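**Small white countertop thing, what do you use to clean the inside?**

**skorside_yaneth**
Ok so I finally gave in and got a compact one for the studio, an Eskildsen, paid 125 for it secondhand. It lives on the table because I have no counter to speak of, and the round tray inside has gone this sort of tan color that I can't decide is stain or just how it came?? I've been at it with dish soap and a sponge, tray in, door open, and it's awkward getting both hands in there.

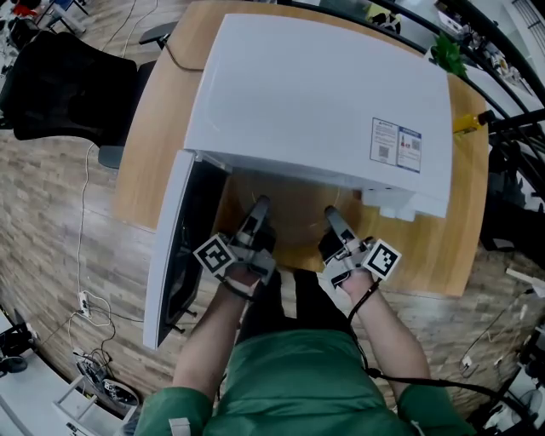
Barrett Mbeki swears by vinegar and water, half and half, left to steam for five minutes and then wiped down. Did mine that way for years, and my sister's too, back when we shared the place in Stedness.

**clorkholm84**
Vinegar is fine for smells but it won't touch baked-on grease. Baking soda paste, overnight, rinse in the morning. And take the tray OUT first, you're only pushing crud underneath it.

**barrett_m**
Overnight is overkill – I've never needed it. Agree on taking the tray out though.

**clorkholm84**
Depends what you cook! I do fish twice a week lol

**pantryghost**
Read the stickers on top before you spray anything. My old one had a warning about liquid near the vents and I ignored it, and that was 84 bucks in repairs.

**skorside_yaneth**
Oh good point, I've got a couple of labels up there with codes on them and I never scanned either one. Will do that tonight. Tray out, vinegar first (sorry clorkholm, it's what I have in the cupboard), paste if that does nothing.

**clorkholm84**
You'll be back for the paste

**pantryghost**
Unplug it too. And does the door on yours stay put when it's open? Mine swings back on my wrist every time.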